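Moving the bedroom to the back of the house

We moved into the house on Baird in March and by June I had stopped sleeping. I don't mean that I slept badly. I mean I was up at 4 most mornings and stayed up, and by the end of the month I was making mistakes at work that I had to go back and fix on my own time.

I'm writing this down for two reasons. A few people wrote to me after I mentioned it in the spring post, and I told them I'd report back. Also I want a record of what I changed and in what order, as I tend to forget which thing came first.

The house is small. It has one bedroom at the front, which faces the street, and a second room at the back that the previous owners used for storage. We put the bed in the front room without thinking much about it. It was bigger and had the closet. The street doesn't look busy, and when we came to see the place on a weekday afternoon it was quiet enough to hear the refrigerator.

What we didn't know is that Baird is the way the delivery trucks come down from the highway to the bakery in Bement. They come through before dawn, when there is no other traffic, and there is a stop sign at our corner. So they slow down, stop, and pull away again in low gear. It isn't terribly loud. It is low, and you feel it in the bed frame.

I tried earplugs first. I used the foam kind for a couple of weeks and then the wax kind. Both of them blocked voices and the neighbor's dog and did very little for the trucks. They also made my ears sore, and I could hear my own pulse, which was worse than the trucks if I was lying there waiting for it.

Then I tried a fan. It helped a little and I still use it when it's hot. I turned the clock to face the wall. I quit coffee after lunch, which gave me a headache for three days and then made no difference I could notice. I'd do that one again anyway. I feel better in the evenings without it.

The other thing I did was go to bed earlier, which was a mistake. I figured if I was going to be up at 4 I should be asleep by 8:30. All that did was give me more time in bed awake. I would lie there with my eyes open looking at nothing in particular, just the dark where the ceiling was, and run through the next day.

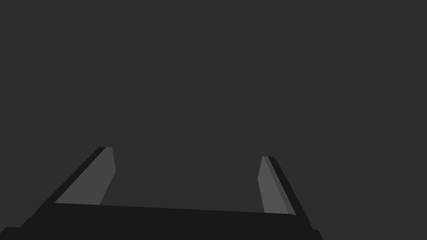

My sister's opinion, delivered over the phone, was that the trucks were a red herring and that I had been a bad sleeper since junior high. She reminded me that I used to walk around the house in Edham at night and turn lights on. If it weren't the trucks, she said, it would be the furnace or the moon.

She has a point and I thought about it for a while. I have never been a good sleeper. But there is a difference between taking a long time to drop off and being woken up at the same time every day, and I had not had the second problem before. So I decided to treat it as a noise problem until I had run out of things to try.

The next step was curtains. I read a lot about curtains. Most of what is sold as soundproof is only heavy, and heavy does help a bit with high sounds and almost not at all with low ones. I bought a pair anyway from Skiswood, on sale, and they made the room very dark. I liked that, and I'd recommend dark curtains to anyone who has a streetlight outside. They did not stop the trucks.

After that I gave up on the front room. In July we cleared out the back room. It took most of a weekend. There were paint cans from the last people, a box of floor tile that matched nothing in the house, and a lot of our own stuff that we had never unpacked. I threw away more than I kept. There was a stack of old work files I had carried through two moves and I recycled all of it except the tax papers.

The back room is narrow. The bed fits along the long wall with 26 inches left to walk past it, and there is no closet, so the clothes stayed in the front and we walk across the hall to get dressed. I thought that would annoy me and it hasn't. It has one small window onto the yard. I painted the walls a dark gray, the same gray the hall already was, mainly so I could use up the can.

The first night back there I woke up at 4 as usual and lay there listening. I could tell a truck was going by, but only because I knew to listen for it. I was awake for an hour. The same thing happened the second night. By the end of the first week I was waking up and going back to sleep, and some time in the second week I slept until the alarm.

So moving the bed fixed most of it, and it cost me $50 for brushes, rollers and a new window shade. The curtains cost more than that. If you have a noise problem and a second room, I would try the second room before you buy anything at all.

There was still the habit to deal with. My body had learned to be awake at that hour and it didn't unlearn it all at once. What helped was getting up. If I was awake for what felt like a good while, I went to the kitchen, kept the overhead light off, and sat at the counter with something dull to read until I felt heavy again. I had read this advice in several places and ignored it because it sounds backward. I do it now without thinking about it.

I also stopped keeping track. For a month I had written down when I woke up and for how long, and I think writing it down made me look for it. Once I quit, I had more nights that I couldn't remember anything about, and I count those as good.

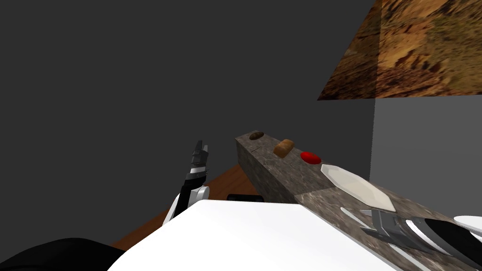 One reader wrote in after the spring post to say that getting up had never worked for her, and that the only thing that did was staying put and keeping her eyes closed no matter what. Once she's on her feet, she said, the day has started and there is no taking it back.

I can see that. I think it depends on what kind of awake you are. If I'm just lying there and comfortable, I stay where I am too. If I'm going over a bill or something I said to somebody, staying in bed makes it worse and I need to be in a different room. I don't have a rule for it beyond that.

A few small things, for whoever wants them. The shade matters more in summer than in winter. I put felt pads under the feet of the bed and can't say if they did anything. We sleep with the door open a crack now, as the back room gets stuffy. I moved the phone charger to the hall and bought a plain alarm clock with no light on it. It ticks, so it lives in a drawer, and I can still hear it ring.

The front room is where we keep the desk now. The trucks don't bother me there, and on mornings when I start early I sort of like hearing them stop at the corner and go on toward Bement. I haven't decided what to do about the curtains. They're too long for any other window in the house, and I don't want to cut them in case we switch back someday.

I still have a bad night every so often. Last week I had two in a row and was short with everyone. The third night was fine.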